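Workshop notebook, Radden bench
February, started 9.40

Carrying on with the folding sheets for Hirkness. The last version went back and forth twice over the sleeve step and I want it settled before the Trirngate lot start on trousers.

Working on the bed again instead of the cutting table. It is lower than I like and the padding gives under the hand, so anything pressed flat comes up again a little at the edges. People fold at home on beds, though, and the sheets are meant for people at home. The table gave us very tidy folds that didn't hold up when anyone tried them on a mattress.

Order of work for a top, as it stands now:

Lay the garment face down. Pull the hem towards you until the side seams lie straight. Smooth from the middle out to the sides, with the flat of the hand. Don't tug at the neck, it stretches and the fold comes out crooked. Sleeves are left where they fall until the body is flat.

I had the sleeves going in first in the old version. It saves a move, but the body then drags when you smooth it and you end up doing the sleeves again. Body first is slower on paper and quicker in the hand.

The blue-violet one went down well enough, roughly flat on the first go, towards the right of the bed. I would rather have it in the middle, where there's room to work from both sides. Will put a line in the sheet about leaving a hand's width all round.

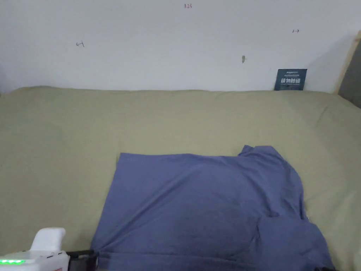

Room and surfaces

The olive sheet stays. I had thought of changing it for white, but white shows every crease in the sheet itself and you start smoothing the bed when you should be smoothing the shirt. The blue things stand out on it perfectly well. Not sure about khaki work trousers, will have to see when Trirngate send theirs.

Pull the sheet tight and tuck it at the start of the session, then leave it. I lost a good part of the first hour to re-tucking and it made no difference to the folds.

The pencilled line in the draft about "a firm, level surface" comes out. A mattress is neither. New wording: "a made bed or a table, cleared enough to lay the garment out in full."

Wall marks are staying up for now. Please don't wash them off, and don't add to them without writing it in this book.

Washing

Detergent is the Ojo powder, which is fine. The big box is down to the last 325 g by the kitchen scales, so somebody going past the shop should get another. Add it to the Radden account.

Darks and blues are still to be kept apart. The black things are to be folded last, as they pick up every bit of fluff from whatever was on the sheet before them. Go over the sheet with the lint roller first. If the roller has gone missing, a strip of parcel tape wound round the hand does the job, though it is hard on thin fabric.

Small things

The light blue cloth keeps ending up in a heap on the left and I have left it there more than once. It needs its own place in the order. My feeling is that small pieces go at the end, all together, and get folded in quarters whatever shape they are. The draft has a separate method for each and it's far too long for one side of paper.
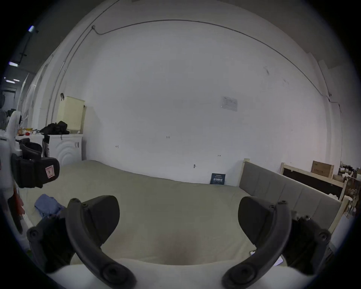 Quarters, then, for anything smaller than a pillowcase. Corners to corners, smooth, turn, corners again. If the cloth is badly crumpled, shake it out by two corners before it goes down, once, and not over the finished pile. Someone new should be able to do this from the sheet without asking.

Stacking: 10 to a pile and no more. Higher than that and they lean on a soft bed, and then the bottom ones need doing again. Fold edge towards you, so that you can lift one out without spreading the rest.

Hirkness want the sheet printed on one side only, with 3,000 in the first run. That means it has to be right, as I don't fancy asking for a second run over a sleeve. Current draft is 2 pages, so it needs to lose half. Things that can go: the paragraph on hangers, the note on collars (move to the shirt sheet), and the bit about ironing, which we have never tested.

Still open:

Whether "face down" is clear enough for a plain top with no buttons. Could say "neck label towards the bed" but plenty of them have no label now.

Left-handed version or not. My own view is that the steps work either way round if we stop saying left and right and say near and far.

Hoods. Not touched yet.

Stopped at 12.15. Next session start with the small cloths while hands are fresh, then the blacks, then try the trousers if they've come from Trirngate.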